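Zatgate opens its tabletop cell care guide to everyone

Durton, April – Hello from the workshop! I'm Rahel Bachmann, I look after the robot cells at Zatgate, and the communications people have kindly let me write this one myself. The news is simple: from this month, the upkeep guide we wrote for our own tabletop picking cell is free for anyone to download, use, mark up and argue with.

We call the cell Cestix. It's one arm, one gripper and one table, and we use it to work on picking up everyday shapes and putting them down again somewhere sensible. I've been keeping its logbook from the day it was bolted down, and that logbook now has 1,197 entries in it (some of them are one word long, and a few of those words didn't make it into the guide). When my colleagues at our partner shop, Lüthi, asked if they could borrow my notes for a cell of their own, I sat down to tidy them up and ended up with 21 pages. It seemed silly to keep those in a drawer.

So what's in there? Mostly the fingers, to be fair. Gripper fingers are where a small cell like ours goes wrong first, and they go wrong slowly. The tips pick up a film from whatever they handle, the grip gets a little slippery, and everybody starts blaming the software. Our routine is to wipe the tips at the start of every shift with a lint-free cloth, then open and close the gripper fully five times and listen. A clean pair of fingers has a soft, even sound. If one side clicks, stop and check the finger screws before you do anything else.

After 200 hours of running we take the fingers off altogether, clean the mounting faces, look over the tips under a good lamp and put it all back with a torque driver. Please use the torque driver! I stripped a thread in my first month by trusting my wrist, and the replacement part took longer to arrive than I'd like to admit.

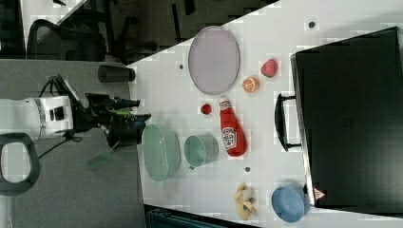

Then there's the cable, which gets a whole page. You want enough slack for the wrist to turn all the way in both directions, and not so much that a loop can snag on the arm or drag across the work. I move the arm by hand through its full reach, with the power off, and watch the cable the entire way around. If it pulls tight anywhere, I move the clip and go around again. It's dull work and I'd put it ahead of nearly everything else in the guide.

The table section is shorter. We lay out a mix of play food and kitchen things for practice runs – fruit, a basket, a bowl, a cup, that sort of stuff – and I like them deliberately untidy, with some things lying on their sides. A cup lying down is a very different job from a cup standing up. Before a run we check that the table hasn't shifted against the arm's base, using a fixed touch point the arm goes back to each time. If it's off, we set the table position again and write down by how much. You'd be surprised what a bump from an office chair can do.

I've also put in the repair pages, typos and all. They cover swapping a finger, replacing the wrist cable, and getting the arm home after an emergency stop without making things worse. Each one starts with locking out the power, and I've printed that line larger than the rest.

"We had our own cell set up from Rahel's notes and only called her twice," the Lüthi team told us, and I'm choosing to take that as praise. Their questions are now answered on pages 12 and 13.

The guide is in English for the moment. It was written for our arm and our gripper, so please check your own maker's manual for torque values and service intervals and go with those wherever they differ from mine.

Anyone who would like the guide, or a look at the cell in person, can ask at the Zatgate front desk in Durton or write to the workshop through our contact page. Corrections are very welcome. I've already found one on page four.

Press contact: Rahel Bachmann, Cell Maintenance, Zatgate, Durton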